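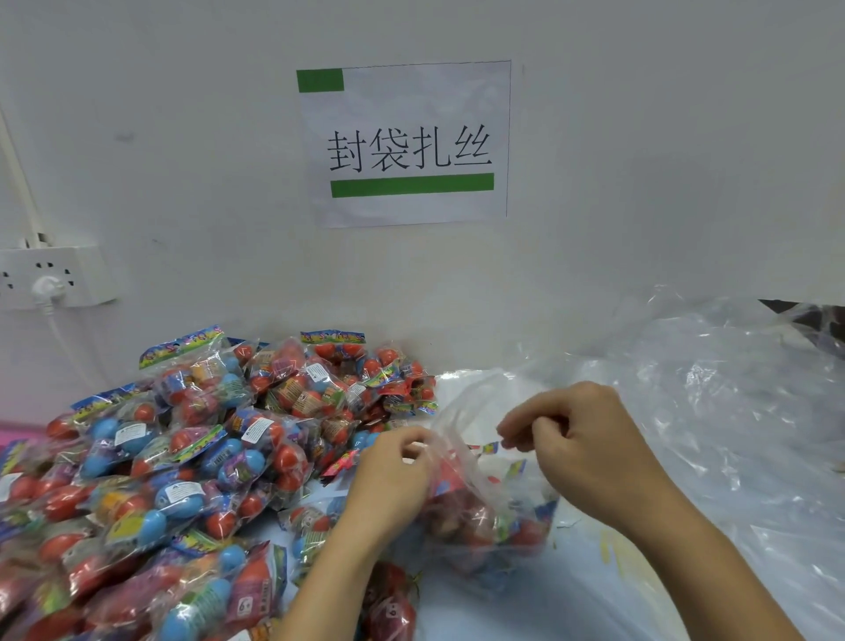 The bagging table, with the 封袋扎丝 sign ("seal bag, tie wire") on the wall over it and a heap of small sealed packets of toys.

ondell-labels: workplace sign wordings, README

Hi! I collect the words people put on signs at work. I don't mean the official safety posters (those are all over the place already), I mean the short ones that say what gets done where. "Returns here." "Cut side up." "Second rinse." I've been typing them into a spreadsheet for years and in August I finally cleaned it up enough to share.

What you get

One file, signs.csv, with 1001 rows. Each row is one sign. There are 12 languages in there, and English takes up way more than its share, sorry, I'm working on it.

The columns are:

id: just a number, don't read anything into the order
text: the wording exactly as written, typos and all
lang: language code
gloss: my plain English version, word for word where I can manage it
kind: one of 5 values (step, place, warning, reminder, other)
source: a rough idea of the sort of workplace, like bakery or packing

I used to have a column for color too, but I'd filled it in so badly that I dropped it.

About the glosses

I keep them stiff on purpose. If a sign says "seal bag, tie wire" then that's what goes in gloss, and I don't smooth it into "please close the bags with a wire tie." Half the fun for me is how much gets left out! Chinese step signs are great for this, four characters and you're done. German ones tend to glue everything into one huge word, and I never know where to put the spaces in the English.

The kind column is my own call every time. "Lids" on a shelf is a place, fine, but "Lids!" with an exclamation mark? I went with reminder. You may disagree, and if you do, open an issue and argue with me, I like those.

Known problems

27 rows have no gloss yet, mostly Hungarian and Finnish. The cell is blank, so watch out if your loader turns blanks into zeros.
Line breaks inside a sign are stored as a slash. A few signs had a real slash in them and I haven't sorted those out.
Older rows came from a notebook called Zurkent (long story) and some have source set to zurkent. Treat that as unknown.

Using it

Do what you like with it, just link back here. The Clikinum script in the tools folder turns the csv into flash cards, which is how I practice my Hungarian. It needs Python 3 and nothing else.

New signs are always welcome. Send the exact wording and the language, and I'll add it in the next batch.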